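About Flesero

Who we are and why we do things the way we do 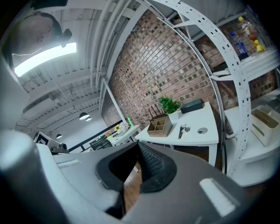 One of our hand-held grippers in the workshop, with its black textured finger pad facing up.

Flesero builds and repairs hand-held grippers and the matching end tools for small robot arms. Our customers are research labs, training centers and small manufacturers who need a person's grip and a robot's grip to behave the same way. We work from one floor of an old building in Osatcombe, where we design, assemble, test and pack everything we sell.

We started as a repair bench. People sent us grippers with worn pads, stripped screws and cracked housings, and we fixed them and sent them back. After a while we had seen enough of the same damage to draw up a gripper of our own. The first model to carry our name was the Rudd, and it is still the one most customers ask for.

The April fault

Anyone thinking of buying from us should know about the fault we had with the Rudd. We keep the account on this page so that new customers read the same thing the existing ones were told.

In April a customer reported that a finger pad had come off a Rudd gripper fitted to an arm. The arm was lifting a glass jar at the time. The jar fell and broke inside the work cell. The guard was closed and there were no injuries, but the arm kept moving through its program with one bare finger until an operator pressed the stop.

Two things had gone wrong. The adhesive under the pad had not cured fully, and the gripper had no way to tell the arm that a pad was missing. The first was an assembly mistake. We had changed to a faster bonding step and checked it by pulling on the pads straight away, at room temperature. We had not checked it after hours of repeated closing, when the motor housing warms up and the bond softens.

The second was a design mistake, and it was the more serious one. A pad can come loose for many reasons, including a knock or plain wear. The arm should stop when that happens.

We recalled all 368 grippers from the affected batches. Of those, 17 had pads that moved under load. The rest held, but we replaced the pads on every one before sending it back. The recall took 58 days from the first notice to the last return shipment – longer than we had promised. We had too few test stands and did not order more soon enough.

What is different now

Every pad is held by a mechanical clip as well as adhesive. Either one will carry the rated load alone.

Grippers built for arms now include a pad sensor. If the pad shifts or goes missing, the gripper sends a stop signal and stays closed on whatever it is holding. It will not restart until someone resets it by hand.

Samples from each batch run a warm cycle test before the batch is released. If one sample fails, the whole batch is held and taken apart.

Any change to a bonding, fastening or wiring step needs sign-off from 2 people, and neither can be the person who proposed it.

We also keep a fault log, which we call Skavico after the shelf code where the first paper copy was kept. Customers can ask for the entries on any model they own. Some entries are small, such as a label that peels or a screw that arrives loose. They go in anyway.

Reporting a problem

If a pad on your gripper looks lifted, feels loose or has a gap along its rim, stop using it and contact the service desk. Do not glue it back yourself. Have the serial number ready and leave the gripper as it is, dirt included, so we can see what happened.

Repairs to the pad, clip and sensor are free for the life of the gripper. We also still take in other makers' grippers for repair, as bench time allows.

Page last updated Thursday, June 4, 2026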